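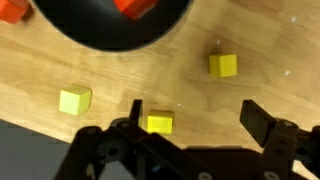

Figure 3. Wrist-camera view of the tabletop sorting task, with a yellow cube between the open fingers and a black container behind.

4. Clearing a table as a proxy for household work

4.1 Task definition

Clearing a table is the chore most often named when people are asked what a machine should do for them at home, and it shares most of its structure with kitting and bin loading on a shop floor. We reduce it to its simplest useful form. Small blocks lie on a wooden table together with one round container. The arm must place every block in the container and then stop. No block may be left on the wood, and the container may not be pushed more than 7 cm from its starting position.

The blocks are rigid, plainly colored and easy to grasp. A person does the task without attention. We chose it for that reason: a failure here can't be blamed on a difficult object, and has to be assigned to perception, to motion, or to the decision about what to do next.

The stop condition deserves comment. Earlier work on the Fakatton task set ended each run when an operator judged the table clear. In a home there is no operator, and the machine must make this judgment itself. We therefore score a run as complete only if the policy issues its own stop signal with all blocks contained.

4.2 Trial protocol

We ran 300 trials with the Tiltwood policy, using the same arm, gripper and table throughout. Block colors and start positions were drawn from a fixed list prepared before the first trial. The container could start empty or partly filled, so that the policy could not rely on the contents of the container as a sign of progress. Lighting was not controlled beyond the normal room lights. Each trial was limited to 9 minutes, after which it was scored as incomplete.

Two views were available to the policy, one from the wrist and one from a fixed position facing the table. The wrist view (Figure 3) resolves the gap between finger and block well but loses much of the container at low heights, where only its near side remains visible. The fixed view keeps the container and the blocks together but gives little information on finger clearance. 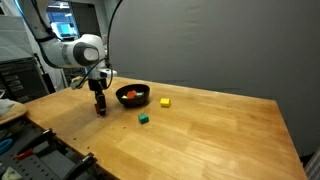 Photo: Hatice Bilgin / Orkitz

In the fixed view, the black bowl already holds three blocks while a yellow cube and a green cube are still on the wood. States of this type, with part of the work done and a small number of blocks outside the bowl, made up the largest share of the time spent in each run. They are also where the policy and a person differ most. A person takes the remaining blocks in whatever order is convenient. The policy tended to return to the region of its last successful grasp before considering the others, which lengthened the run without affecting its outcome.

4.3 Results

Of the 300 trials, 57 ended without a valid stop signal or with at least one block outside the container. We assigned each of these to a single primary cause after reviewing both views.

The most common cause was early stopping. The policy signaled completion with one block still on the table, usually when that block lay close to the outer wall of the container. From the wrist, a block beside the rim and a block just inside it can look much alike, and the fixed view did not always settle the matter. The second cause was contact between the gripper and the rim during release. In most such cases the block fell on the correct side anyway, but the container moved beyond the permitted distance. Missed grasps were rare and were generally corrected on the next attempt without outside help.

Time per block was longer than we had expected from the training data. The delay was concentrated above the container, where the arm paused before opening the fingers. Shortening this pause in the controller reduced run time but raised the number of rim contacts, and we restored the original setting for all reported trials.

4.4 Relation to real chores

The results support a limited claim. The pick-and-place portion of table clearing is within reach of current low-cost hardware when objects are rigid and the container is open at the top. Knowing when the chore is finished remains the weaker part. The Tatlı kitchen study reported in Section 2 reached a similar finding with cups and plates, although its scoring was based on operator judgment and the figures can't be compared directly.

For shop-floor use the gap is narrower. A fixture can hold the container in place, which removes the rim-contact failures as we have defined them, and a simple weight check can confirm the count. Neither measure carries over easily to a home, where the container is whichever bowl happens to be out and the number of objects isn't known in advance. Section 5 tests whether a separate completion check, run after each release, reduces early stopping under these conditions.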